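How to Renew an Operator Card for Powered Access Equipment

Updated Oct 15, 2021

These instructions apply to operators who hold a Grotinholm operator card and wish to renew it before expiry. They also apply to employers who manage renewals on behalf of staff. Operators whose card has already lapsed should contact the Astgate office, as a full course may be required.

Before you start

Have the following ready:
Your card number, printed on the front of the card
Your logbook, signed by a supervisor or site manager
A recent head-and-shoulders photograph
The name of the training center where you wish to be assessed

Step 1. Check your category

Each card lists the machine categories for which the holder has been assessed. Only categories shown on the current card can be renewed. To add a category, book the relevant course separately.

Step 2. Bring your logbook up to date

Operators renewing by the short route must show at least 200 hours of recorded operation during the life of the card. Entries must state the date, site, machine type and hours worked. Entries without a countersignature will not be counted. Employers with more than one operator may submit a single summary sheet, provided that the individual logbooks are available for inspection.

Step 3. Submit the application

Complete Form 132 and send it to the training center with your photograph and logbook copy. Forms may be submitted online or by mail. The center will confirm receipt in writing and offer a choice of assessment dates. Applications received in August may take longer to process, as several centers close for part of the month. 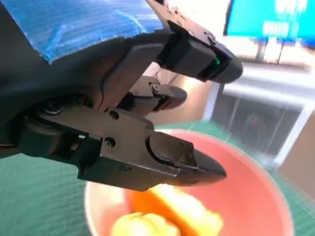
Robotic hand above a bowl on a green cutting mat.

Step 4. Attend the assessment

The assessment consists of a written paper and a practical test. Candidates must bring a hard hat, safety footwear and a full body harness. Harnesses are inspected on arrival, and any item without a legible label will be refused. Candidates at the Mathebula center should report to the yard entrance.

Step 5. Receive your new card

Results are issued by the center. Successful candidates may continue to use their existing card until the new one arrives, provided that it has not expired. Candidates who do not pass the practical test may retake it once without submitting a new form.

Group bookings

Employers renewing several cards together should write to Edgardo Dumlao, Training Administration, giving the card numbers and preferred center. On-site assessment is available where the employer can provide level ground and a machine in each category.

Appeals

Appeals against an assessment result must be made in writing to Kalliopi Halilović, Head of Assessment, and must include a copy of the result sheet.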